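Call for Participants: The Wanuder Sleep and Allergy Diary Study

Do you sneeze your way through the night once ragweed season gets going? We'd love to have you!
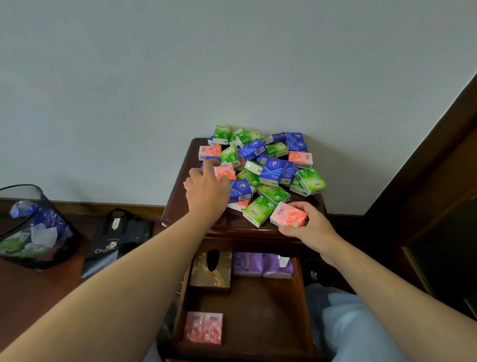
Who can join the study?
Adults 18 and over who have had hay fever for at least two fall seasons and who sleep at home most nights. You don't need a diagnosis from a doctor.

Wanuder is a small sleep research group based in Farahani Hall, and this is our biggest season yet. We already have 1027 diaries from earlier years (thank you, everyone who filled one in!) and we're looking for 85 new people to help us learn how stuffy noses and broken sleep go together. Past diaries have been full of things we never thought to ask about -- open windows, dogs on the bed, late showers -- and the new form has room for all of it.

What you'll do

Keep a short diary for 11 nights in a row. You fill in one page before bed and one page when you get up, on paper or on your phone, and it takes almost no time once you know the questions. There are also 4 phone calls with our team, spread over the study, where we go over your answers and hear how you're doing. Evening calls are fine.

Please keep taking whatever you normally take. We aren't testing any medicine, and we won't ask you to change your bedding, your bedtime or anything else.

What you'll get

A Bevura grocery gift card when your last page is in, plus a plain-language copy of your own results. Everyone is also invited to our open evening next July, with snacks and plenty of time for questions.

Not a fit this time

People who work night shifts, or who are being treated for sleep apnea. We're planning a separate study for shift workers and would be happy to put you on the list.

How to sign up

Fill in the interest form on the Flunilix sign-up page or stop by the front desk at Farahani Hall. Sign-up opens September 2, 2023 and stays open until all the places are taken. Couples and roommates are welcome to join together -- just send in one form each.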